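This data card covers the tabletop food-sorting portion of the Givness collection, a set of manipulation recordings made in private homes with hand-held, two-finger grippers. It is maintained by the Callmont Manipulation Group. Questions about the recordings should be directed to Iveta Ďurica; questions about the training code and reported results should be directed to Elaheh Rostami.

## Purpose

The collection was prepared to study one question: whether a grasping policy trained only on hand-held gripper recordings can learn to ignore printed objects on a patterned surface. In earlier internal work on plain tabletops, this problem did not arise. Household tablecloths often carry life-size fruit and flower designs, and a policy that relies on color and outline alone may reach for the cloth.

## Contents

| Item | Value |
|---|---|
| Episodes | 1,747 |
| Episodes held out for testing | 398 |
| Homes | 22 |
| Camera position | On the gripper |
| Language labels | One short instruction per episode |

Each episode contains:

- color video from the gripper camera
- gripper pose over time
- finger opening over time
- a text instruction, such as "pick up the orange"
- a success flag assigned by a reviewer

The held-out episodes come from homes that do not appear in the training portion. Users are asked to keep this division when reporting results.

## Collection method

Operators worked with food and small household items already suited to a table setting. They were instructed to grasp one item at a time, lift it a short distance before moving it sideways, and open the fingers fully before the next attempt. Items were left close to one another where possible. Tablecloths were not changed or smoothed before recording. 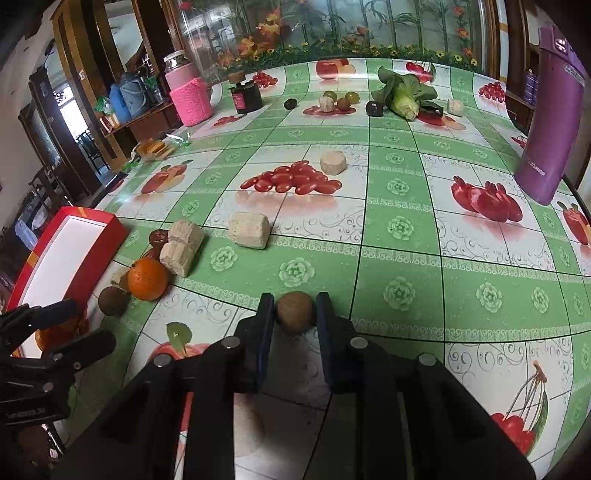
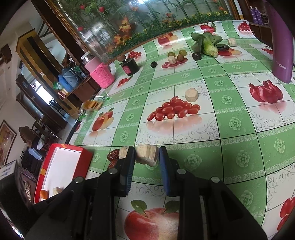 *Real food on a cloth printed with fruit; in both views an item is held between the fingers.*
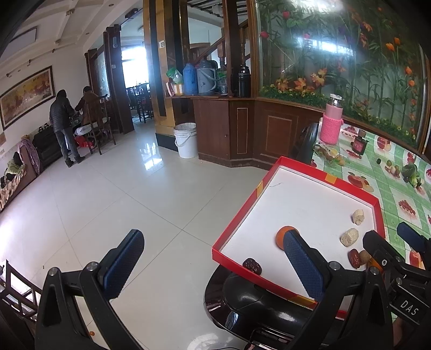
**How is a reach toward a printed object scored?**

It is scored as a failure if the fingers begin to close over the print, even when the policy later recovers and picks up the correct item. The time lost in recovery is recorded separately and does not affect the success rate.

## Training and evaluation

The reference method, named Prantl, predicts a short sequence of gripper motions from recent video and the text instruction. It adds a second training target: for each point in the view, the model estimates whether the surface there would stop a finger. No depth sensor is used. Labels for this target are derived from the apparent motion of the view as the gripper approaches the table.

Prantl was compared with the same network trained without the second target. Both versions used the same episodes, the same number of training steps and 3 random seeds. Evaluation used the held-out episodes for offline scoring, followed by trials on a fixed arm in the Flusberg laboratory.

## Findings

- The version with the second target closed over printed objects less often in all three seeds.
- The improvement was clearest when the printed and real objects were similar in color.
- No consistent difference was found on plain surfaces.
- Both versions had difficulty with very small items placed against larger ones.

The laboratory trials used a limited range of cloths. The findings should not be read as evidence of reliable performance in homes.

## Known limitations

Glossy table coverings reflect window light, which weakens the motion-derived labels. Dried and crumbly foods sometimes change shape during a grasp, and the success flag does not record damage. The text instructions were written in English by a small number of reviewers and contain little variety in wording.

## Privacy and access

Some recordings include rooms and members of a household in the background. Access is limited to research use under a signed agreement. Users may not attempt to identify residents or homes, and may not redistribute the video. Requests for removal of an episode are handled by Iveta Ďurica and apply to all later releases.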